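How a Kitchen Robot Gets Ready for Work

At Adbridge there is a practice kitchen with a robot arm in it. The arm is called Hulimness. Before it can practice putting things on plates, people have to set it up. Salamatu Akolgo looks after the arm and Marjan Hashemi looks after the counter. The setup takes them 20 minutes.

What is a robot arm?

A robot arm is a row of stiff parts joined together. Each place where two parts meet is called a joint. A motor turns the joint, and a sensor measures how far it has turned. Your shoulder, elbow and wrist are joints too.

Step 1: Check the cables

Cables carry power to the motors and messages to the computer. A cable must have enough slack to bend when the arm moves. If it is too tight, it can pull out of its socket. If it is too loose, it can catch on something. A clip holds the cables against the body. Salamatu checks the clip and the connector by hand, with the motors switched off.
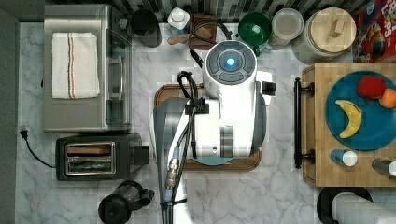

Step 2: Find zero

The arm has to know where it is before it goes anywhere. Salamatu moves each joint to a marked position and tells the computer, "This is zero." Every later movement is measured from there. This job is called calibration. It is repeated after every 50 hours of work.

Step 3: Set out the counter

Marjan puts the objects in place from a list. The list for this kitchen is named Kwofie, and it has 13 layouts. A wooden slice is used as toast. Real bread leaves crumbs, and crumbs get into joints.

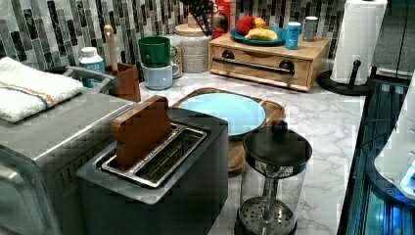
The wooden toast stands in the rear slot of the toaster.

Step 4: Try it slowly

The first run is done at low speed. Salamatu keeps one hand near the stop button, which cuts the power to the motors. She listens for clicking or grinding. A healthy joint makes a steady hum.

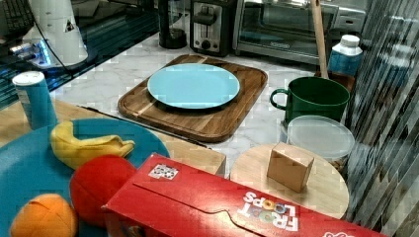

If the slow run goes well, the speed is raised one step at a time. If a joint gets too warm, the arm rests until it cools. Both facts go in the logbook, along with the time of day.

Words to know

Calibration: teaching a machine where its starting point is.
Joint: a place where two parts meet and can turn.
Sensor: a part that measures something.
Slack: spare length in a cable or rope.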